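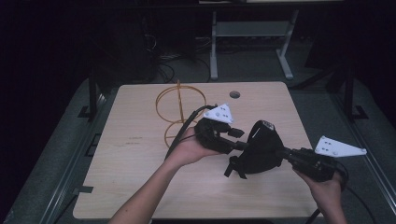 Shirin Talebi
Bindery and paper workshop, bench notes

16 Sep 2026

Paste trials for the Golestani ledgers, continued from the last entry. Writing this up at the end of the day, so the order may be a bit off.

The ledgers are the two account books that came in from the Golestani family shop. Both are quarter leather over boards, spines gone at the head, text blocks sound except for the first and last gatherings. The job number is 2713. Please use that on everything, including the loose slips in the folder, as I found a few with only the surname written on them and we have other Golestani papers on the shelf.

Started with the wheat starch paste. Last batch was too stiff by the second day and I had been blaming the starch. I now think I was not soaking it long enough. Soaked the new batch overnight, drained the water off the top in the morning and cooked it slowly in the double boiler, stirring the whole time. It went translucent later than I expected and I nearly took it off early. Left it to cool under a layer of water, then put it through the horsehair sieve twice. It was noticeably smoother after the second pass. I would not skip that again even when in a hurry.

Thinned part of it to the consistency of light cream for the tissue repairs and kept the rest thick for the spine linings. Both jars are in the small fridge with the date on the lid. If either smells sour, throw it out and tell me.

Tissue repairs. Tried both of the Japanese tissues on a sheet of scrap ledger paper from the same period. The heavier one, which is the roll we get from Dondier, holds well but shows as a pale edge on the blue-ruled paper. The lighter one, from Inder, disappears almost completely when dry but it tears if you try to shift it once it's down. For the gutters I will use the heavier one, where it can't be seen and where the strength matters. For the edge tears on the written pages, the lighter one, torn and not cut, with the fibers left long.

Toning: I tried a very weak acrylic wash on the lighter tissue to bring it nearer the color of the paper. It came out slightly too yellow under the daylight lamp and fine under the ceiling lights. Going to leave it untoned. The owner reads these books by a window and the yellow will bother her more than a white edge would.

Drying was between blotters and spunbonded polyester with a light weight. I changed the blotters after ten minutes and again after an hour. One of the test pieces cockled anyway. I had put it near the end of the board where the weight doesn't bear down evenly. Use the smaller boards for small repairs.

Ink. Most of the writing is a brown-black iron gall and didn't move at all with a damp swab. The red totals at the foot of each page are another matter. The red came off on the swab straight away, at very light pressure. No water anywhere near the totals. Where a tear runs through a red figure I'd like to use the remoistenable tissue, prepared in advance and just barely activated, or leave the tear alone if it is stable. There is a bad one in volume 2, close to the front, that runs right through a column. I've put a slip of paper in at that page and I will do it myself.

Spines. Lifted the leather on volume 1 with the thin spatula. It came up more easily than I'd feared along the front joint and very badly along the back joint, where somebody had gone over it with what looks like a synthetic adhesive, shiny and brittle. Most of that can be picked off dry. I stopped where it started to bring the surface of the leather with it. The old lining underneath is printed waste, part of a page from some kind of price list. I can read a few words and a ruled column. It should be kept with the volume, so I lifted it in one piece with a poultice of methyl cellulose, left on for twenty minutes under film, and it is now drying between blotters in a labeled folder. It took two goes at the tail end.

The sewing on volume 1 is sound. I had planned to resew the first gathering and I don't think it needs it. A guard of the heavier tissue around the outside fold and a couple of stitches through to the existing tapes should do. Volume 2 is looser and one of the tapes has broken at the back board. New linen tape slipped under the old and pasted down onto the spine, then frayed out onto the board. I have not started on this.

Leather. The replacement skin from Gekach arrived and it is a good match for weight but too red. I dyed an offcut with the dark brown at half strength, and then a second coat once the first had dried. The second coat is right. Note that it dries a good deal lighter than it looks when you put it on, so wait before deciding. I pared a practice strip and went through at one edge, the knife was overdue for sharpening. Stropped it and the next strip was fine. Paring the real pieces is a job for a morning, when my hands are fresh.

Boards. The corners on volume 1 are soft and split into layers. Fed thick paste between the layers with a thin strip of card, squeezed them together between pieces of silicone paper and clamped them. Don't overtighten, it squashes the corner out sideways and then you have to trim it. Volume 2 corners are better and only need consolidating.

Supplies. Nearly out of blotter in the large size and the methyl cellulose is down to the last of the tub. The spunbonded polyester can be washed and used again, please don't put it in the bin. The good bone folder is missing from the rack. It's the one with the narrow end, and if it's in somebody's apron pocket I would like it back.

Still to do on 2713:
Check the corners and take the clamps off
Guard the first and last gatherings, volume 1
New tape on volume 2
Edge tears, both volumes, lighter tissue
Red ink tear, volume 2 — leave for me
Spine linings, then reback
Boxes, measured only after rebacking

The owner has asked for both books back by the end of October. I think that's fine provided the leather behaves. She would also like to know what the price list is. I said I would send her a photograph of the piece once it's dry and flat, and that I couldn't promise more than that.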